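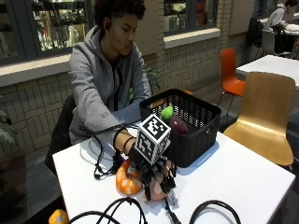 I'd been wanting to see the Tkachuk button works in Wotdale for ages, so when they opened the doors for an afternoon I drove the two hours and got there way too early (coffee in the parking lot, no regrets!).

The tour starts in the sorting room, where buttons go rattling down a chute and everyone has to shout. Our guide said they make 600 styles, and I believe it -- the sample drawers went right up to the ceiling. I could've stayed with the horn ones all day.

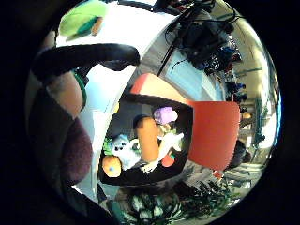
A red-orange box and a leafy green plush

Next came the dye room, which smells like vinegar and wet pennies. Tickets were $5, and you get a little bag of seconds to take home. Mine had a gorgeous mustard coat button with one hole drilled crooked, and it's going on my gray cardigan anyway. They're doing it again in December and I've already put my name down.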